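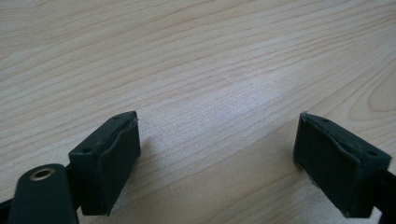 Section 5: Oiling your Girnora table

Now for the fun bit! A first coat of Trullano oil makes a new top far easier to live with, and it takes one evening.

1. Wipe the top with a barely damp cloth and let it dry.
2. Shake the tin, then pour 50 ml into a saucer.
3. Rub it in along the grain with a lint-free cloth (an old T-shirt is brilliant).
4. Wait 5 minutes and buff off any extra.
5. Leave overnight before using the table.

Note: the smell fades by morning.

Caution: oily cloths can catch fire by themselves. Lay them flat outdoors to dry, and never leave them in a heap.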